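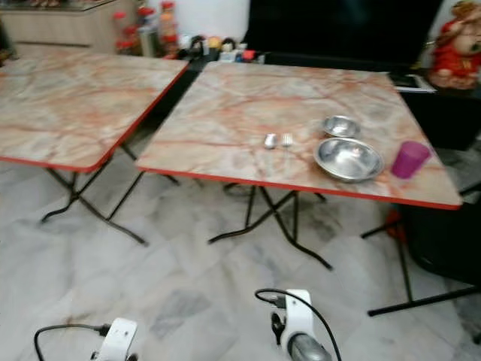

Spoon, fork, two bowls, cup. The entire workload, so far.

Budgeting a two-arm setup for table work, what did I forget?

gripper_widow wrote:
Trying to write a sensible equipment request for a second station. Same job as the first one, two arms, two grippers, a folding table and some tableware. My boss at Flivdale wants one number on one page by the end of the month, and he would like it to be a small number.

So far I have the arms (quoted), grippers (quoted), wrist cameras (quoted, painfully) and a line called "misc" which is 400 dollars and is carrying the whole plan on its back. What goes in misc? What went in yours?

torque_and_cheese wrote:
Cables. Then more cables, of the kind you were sure came with the first cables. I budgeted 125 for cabling in August and spent 302, and I still borrow a USB extension from the front desk.

Also spare fingertips. Whatever the vendor says about wear life, they did not test it by having a new hire practice picking up forks.

Amândio Figueiredo wrote:
I would argue with the order of the list. You have quoted the expensive things first and you're letting the table be an afterthought. At the Bragança site we bought good arms and then the cheapest folding tables in the shop, and we spent the first weeks re-leveling them. The height was a little different each time someone folded one up. Buy the table first, measure it, then ask for arms that reach it. 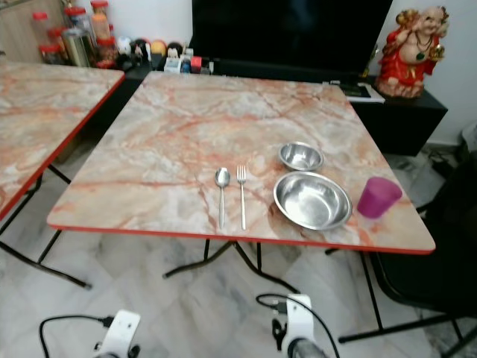
And get two of the same table, from the same batch, even if you only need one. When the first one gets a wobble you swap it and carry on. It is the cheapest insurance on the page and it's always the first line that gets crossed out.

gripper_widow wrote:
The folding part is my problem. Purchasing has decided folding tables are "furniture" and furniture comes out of a different pot, guarded by a different person. I can have a gripper by lunch but a table needs a form.

plelleybound wrote:
Going to disagree with Amândio here. A bit of wobble is good for you. If the whole point is table work in ordinary rooms, then ordinary tables are what you should be paying for. Bolt everything to a steel bench and you'll have a system that is wonderful at steel benches. We did precisely that at Plelley and had a very proud demo right up until somebody wanted it in a break room.
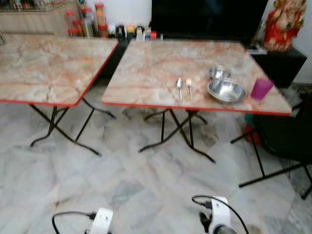
I'd put the table money into variety. Different bowls, different cups, some see-through, some shiny. Polished steel gives depth cameras a bad day and you want to learn that before you sign for the cameras. Thrift store, one bag, keep the receipt.

Amândio Figueiredo wrote:
Variety, yes, once it works on one table. You're describing year two of a budget to somebody who has to get through year one.

plelleybound wrote:
Year two never gets funded. That's why I put it in year one.

torque_and_cheese wrote:
Both of you are skipping the floor. If the base is on wheels, go look at your grout lines. And leave a line for things that get dropped, unless your tableware is all metal and plastic, in which case leave a line for earplugs.
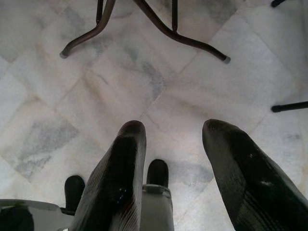
Finger clearance near furniture feet, for anyone pricing longer fingers

gripper_widow wrote:
OK, revised page:

arms, as quoted
grippers, as quoted
wrist cameras, 2, as quoted, after a lie-down
spare fingertips, one full set
cables, 302, thank you torque
tables, 2, same batch (form pending)
tableware, one thrift store bag
misc, 125

Misc went down, so he'll think I've been careful.

udow_owner_3 wrote:
Mount brackets? We run the Udow stands and the brackets are sold separately, which you find out when the stands arrive. Check yours for the same trick — the quote will say "stand" and mean it very literally. Shipping on the arms too. Ours came on a pallet, and the loading dock wanted paying for the privilege of a forklift.

gripper_widow wrote:
Misc is back to 400.

Amândio Figueiredo wrote:
Ask for the dimensions of the folded table as well, if it has to go through a door.

Last updated: Oct 25, 2021

Contact the moderators | Copyright the respective posters | Back to top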